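Brultadside Allotment and Garden Society
Minutes of the meeting held 7/21/20

Chair: Žofie Štěpánek

1. Minutes of the May meeting
Agreed and signed. The hedge by the Ruppert Lane gate has now been cut back.

2. Water
The tank on the lower plots is leaking at the tap. Kelau have quoted for a new fitting and can do the work next month. Agreed to go ahead. Plot holders are asked to turn the tap off fully until then.

3. Rents
Rent stays at 50 pounds for a full plot. Two members asked about paying in halves. Agreed, first half due with the renewal form.

4. Produce table
The table will run again this summer. Stock will be jams, pickles and any spare veg. Prices to be written on the lids. Members bringing sauces should label them with the contents and the date made.

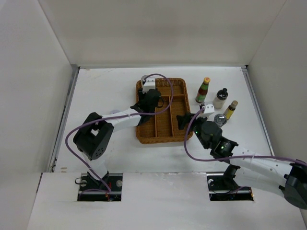
Item 4: woven basket tray and condiment bottles.

5. Fusby path
The path floods at the bottom end. Gravel was discussed, but the cost came to 2,000 pounds and the meeting did not support it. Wood chip to be tried first. Plot 9 has offered the use of a barrow.

6. Any other business
Bonfires: a reminder that none are allowed before dusk. The lost fork is still in the shed.

Next meeting to be set once the hall reopens.

Last updated: by Ž. Štěpánek, item 3 corrected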